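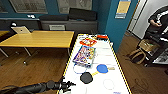 Board game missing pieces – worth replacing or just toss it?

I picked up a stack of old board games at the Wiltton flea market on Sunday and one of them is short a bunch of parts. It's supposed to have 6 pawns and I've got 5, plus both dice are gone. The kids already love the box so I'd hate to dump it. Does anybody sell single pieces, or am I stuck buying a second copy? Also the whole thing smells like a basement, any ideas for that?
mahama_mom

Don't buy a second copy! Write to the publisher first, a lot of them will mail you a pawn for the price of a stamp if the game's still in print. If it's not, go with generic pawns. I got a bag of mixed ones from a little shop in Brallton years ago and I'm still using them up. Dice you can steal from any other game in the house, which is what we do (our farm game hasn't had its own dice since I was in college).

For the smell, stand the box open somewhere dry with an open dish of baking soda next to it, lid off, for 2 weeks or so. Don't sprinkle it on the board, it gets down in the fold and you'll be brushing it out forever. And check for mold before you bring it near your other games – if there are fuzzy spots on the cardboard I'd let that one go.
Zellow

Use a button. We lost almost every piece of ours and play with buttons and a bottle cap, works fine.
parcheesi_pete

Puzzle people have it worse, try finding one missing piece out of 1000 lol. Baking soda worked on mine too but it took longer than that, more like a month.
tinlid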